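okay I finally have thoughts on the Lustari comeback, thread incoming (sorry in advance)

so for anyone who wasn't around in September, the label dropped that one blurry teaser with no date on it and then went silent. I refreshed that page so many times my phone got warm

and then last night, boom, the whole mini album. November 6, 2022, write it down!! I had it on before I'd even brushed my teeth

first listen: Stusel is the best title track they've had since debut and I will not be taking questions. that pre-chorus where the drums drop out and it's only voices?? I yelled and my dog left the room

the b-sides are more of a mixed bag for me. Kubíček grows on you (weird synth, give it 3 listens before you complain) but the ballad could've used another verse, it's over right when it gets good

also can we please be normal about the line distribution this time. I already muted 2 group chats over it. everyone got a moment, everyone sounded great, go drink some water

the fan club presale for the Derkar shows is where I lost my mind though. I logged in early, had my card out, had my little snack ready, and I was number 423 in line. I've been worse! I was over the moon

got through, picked seats, and then the page froze on payment. I just sat there whispering please please please at my laptop
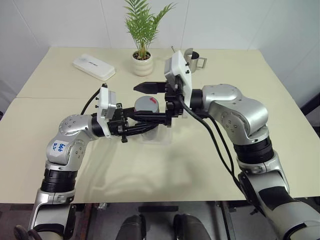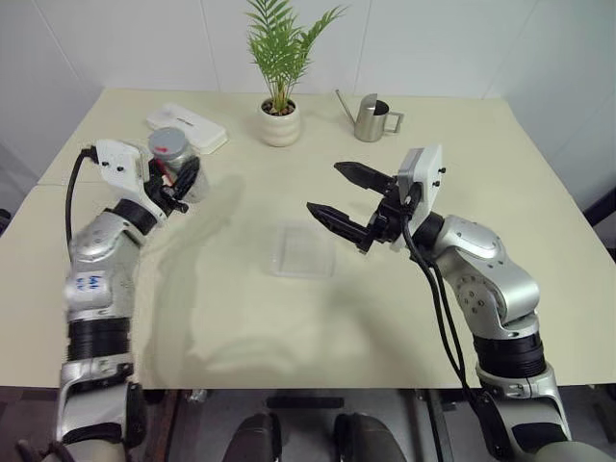 anyway it went through on the second try and I have TICKETS. upper level, way off to the side, don't care, I'd sit behind a pole for this group

if you're going to the first night, message me! I'm making 25 bracelets to trade and so far I've finished exactly one and it's kind of crooked

oh and someone tell me if the lightstick from the last tour still works with the new app, I can't find a straight answer anywhere and I'm not buying another one unless I have to

ok back to streaming, the video keeps getting stuck on my TV so I'm watching it on my phone like it's the old days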